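Folding the Unfoldable: Winter Coats in Small Rooms
Project report, Everyday Design module

Why I picked this

My room in Stuvska House has one wardrobe, and the wardrobe has one shelf. By November last year that shelf held two jumpers and a puffer jacket, and the jacket was winning. Every time I opened the door it came out at me. So when we were told to pick a household task and study it properly, I already had mine. I wanted to find the best way to fold a puffer jacket so that it stays folded, takes up less shelf and can be put away by someone who is late for a lecture.

My tutor, Gion Trummer, liked the topic but thought I should leave out vacuum bags. I grumbled a bit (I'd already bought one!) but he was right, they would have squashed everything else in the report flat.

What I read first

There isn't a lot of serious writing on folding coats. Most of what I found was either packing advice for hikers, which assumes your jacket is very thin, or tidying blogs, which assume you have drawers. I borrowed the idea of "resting time" from a handout we had on textiles. A padded jacket keeps pushing back after you fold it, so measuring it straight away flatters the fold. I decided to measure everything after 20 minutes.

How I set it up

I did all the folding on a bed, because that's where most people in halls fold things and I don't own a table big enough. I tried the floor for one afternoon and my knees made the decision for me.

Each fold began the same way. Zip up, jacket face down, back smoothed out, sleeves out to the sides, collar at the top. I gave it one slow press with both forearms from the hem up to the collar to push the air out, then started the fold. Starting face down matters more than I expected. The zip ends up on the inside of the bundle and the outside is all soft, so it doesn't catch on jumpers.

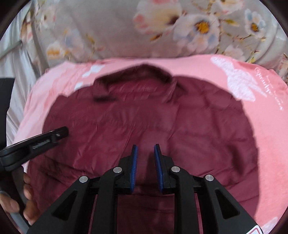
From that starting position I compared three ways of doing it.

The first I called the Trornari fold, after the street I grew up on, since it's my mum's method. Both sleeves go across the back, the sides come in to meet in the middle, and then you fold the hem up in thirds. It makes a lovely neat rectangle for as long as you are looking at it. Then it slowly opens like a book.

The second was the plain roll. Sleeves in, roll from the hem to the collar, done. It's quick and it makes a nice sausage, but sausages don't stack and they do roll off shelves, mostly at night.

The third was the pocket roll, where you turn the bottom of the jacket back on itself to make a cuff, fold the sides in, roll down from the collar and then pull the cuff over the whole lot. It's fiddly the first few times and I swore at it. Once you've got the hang of it, it holds itself shut and you can throw it across the room, which I did, several times, in the name of research.

Results

I timed every fold with my phone and kept the lot in a spreadsheet. By the end I had 50 timed folds, which is more than the plan asked for, but I had started to enjoy it.

The plain roll was the fastest from the first day to the last. The Trornari fold was in the middle and hardly changed, probably because I've been doing it since I was seven. The pocket roll started out painfully slow and got much better in the second week, though it never caught up with the other two.

After the resting time the order was different. The pocket roll had hardly moved. The plain roll had loosened at the outside end, and the Trornari fold had puffed up so much that on the shelf it was no better than just stuffing the jacket in. That was a sad thing to have to tell my mum.

What went wrong

I changed how hard I pressed the air out somewhere in the first week without noticing, so my early times aren't really comparable with the later ones. I've left them in the appendix but not in the chart. The bedding was a nuisance too. A soft blanket grips the jacket nicely while you're folding, but it rucks up underneath, and I lost a few seconds each time smoothing it out again. I should have folded on the same surface throughout and written down which one it was.

I also only tested one size of person, me. Somebody with longer arms would find the sideways folds easier.

What I'd do next

I'd like to try it with coats that have a fixed hood, which I avoided completely. Gion suggested asking other people on my corridor to learn the pocket roll from a written sheet, to see whether the cuff step makes sense without someone showing you. I've drafted the sheet and it's in Appendix B. Step four still needs a better drawing.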